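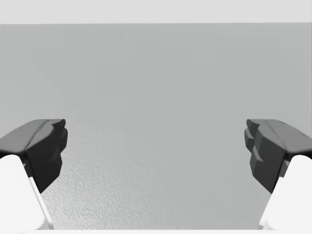
Sturemis Flex is the bendy filament we get asked for more than any other, and after a good few years of selling it we still keep a spool on our own printer most weeks. It comes from Cieślak, who make it in 3 shades: white, slate and charcoal. People do fret over which to choose, and my usual advice is to think about what it will sit next to. Charcoal and white look very smart together, and fine detail still stands out nicely in the darker shade.

It prints slowly, I won't pretend otherwise, but it is forgiving once you have found your speed (and do write that speed down somewhere, as I never did!). Bogdan Górecki in our workshop likes to run it with retraction turned nearly off and a bit of glue stick on the bed, and his feet, bumpers and seals come out beautifully tidy. The larger spool holds 2000 g and needs a sturdy holder. Each one arrives in a sealed bag with a sachet of drying beads, and it's worth keeping the bag.

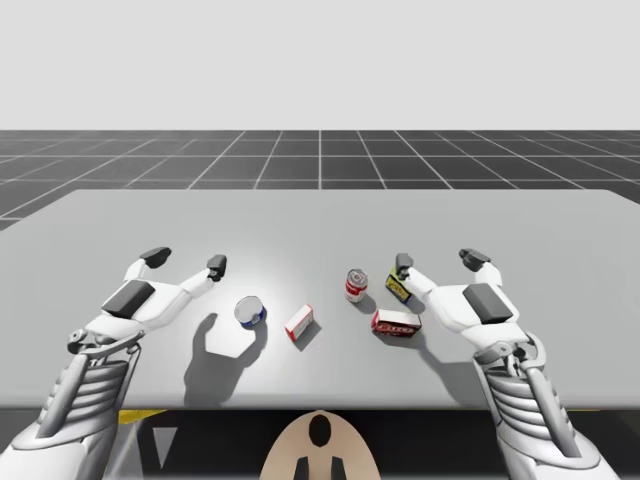
Will it work in a printer with a long feed tube?

It can, provided you go slowly and the tube is in good condition with no gap where it meets the hot end. A direct drive printer will give you an easier time, particularly with thin walls.

Order code 3156, then add the shade you'd like. If you are unsure, write to Kazimiera Zawadzka at the shop and she will happily post you a short sample length of each to try first.

Recently viewed
Brostari filament dry box
Pumau spool holder, wide
Pumau nozzle cleaning set
Brostari glue stick, pack of 3
Sturemis Rigid, white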